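The robot that might tidy up after you, one day

Bienvenido Cabanatuan would like it known that he has never promised his partner a clean kitchen. "I promised her a machine that could put one thing on top of another," he says. "She heard the rest."

We are in the shared workshop at Bemelley, four in the afternoon, and he is making toast on somebody else's toaster. I have come because I was told that a member here was building a household robot on a hobby budget, and because I have heard that sentence before. The last person who said it to me had a vacuum cleaner with a tray glued to it.

Cabanatuan is further on than that. He is a heating engineer by trade and builds in the evenings. The arm itself is second-hand and has so far cost him 580 pounds, not counting a power supply he burnt out in February. It lives at his house, in the box room, under a sheet. What goes on in the workshop is the other half of the job, which is teaching it something.

He does that with grippers held in the hand. You pick things up with them, put them down again, and the recordings go off to be turned into a set of movements the arm can copy. The members call the whole business Skoker, after a card game they used to play instead.

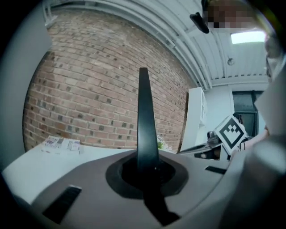 The idea has obvious attractions for a man with one arm in a box room. Anyone can have a go, several people can share the work, and the costly part stays at home where it can't be dropped. It also means that a great deal of what looks like robotics is people moving objects about a table, evening after evening, on the understanding that it will pay off.

I ask him how many recordings he has. "Good ones? One hundred and fifty-eight."

And bad ones?

"We don't keep a figure for those." He butters the toast. "People get bored and start throwing things down. Or they sneeze. You can't use a sneeze."

Out of that pile he has got one task that the arm will do at home: moving a coaster from one side of a tray to the other. By his own log it managed it 41 times out of a run of tries that he stopped writing down when it was going badly. I point out that this makes the 41 rather hard to judge. He agrees straight away, which I liked him for, and says he'll do the test again properly. I asked when. He said after the gutters.

His claims are modest next to those on the Davbridge forum, where he bought the arm. There, people talk freely about laundry and cooking, and post short clips with no mention of how many goes it took. Cabanatuan reads it daily and believes, by his own reckoning, a third of it. "A fellow on there had one folding shirts. I wrote and asked him what happened with a different shirt. Never heard back."

I put it to him that the same could be asked about his coaster.

"It doesn't like the cork one," he says.

Flat things are the present worry. A coaster has an edge you can get under if the tray has a lip. Anything thin on a bare surface is another matter, and he wants the group to try sliding objects to where they can be got hold of, with two hands sharing the work. I can see the sense in it. I can also see it taking until next winter.

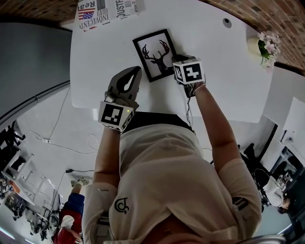

Would it be quicker to program the arm by hand?

For one coaster in one spot, it would, and Cabanatuan did it that way first, in a single evening. The trouble came when the tray was moved a little and the arm closed on air. He hopes that enough varied recordings will get him past that, though so far the evidence for it is thin.

He is less sure about the money. Workshop fees have gone up, and the Enriquez motor he wants for the wrist joint costs more than he has told anyone at home. He has looked into selling the arm and found that he would lose on it. "So I'm in," he says. "It's a bit like owning a boat."

Before I go I ask what he would count as success. He thinks for a good while. Two mugs, he says, from the draining board to the shelf, without him standing next to the plug.

And does he believe he'll get there?

"One mug," he says. "I'd put money on one mug."

He has asked me back to watch the second coaster test. I've said I will come if he writes down every try, including the ones with the cork.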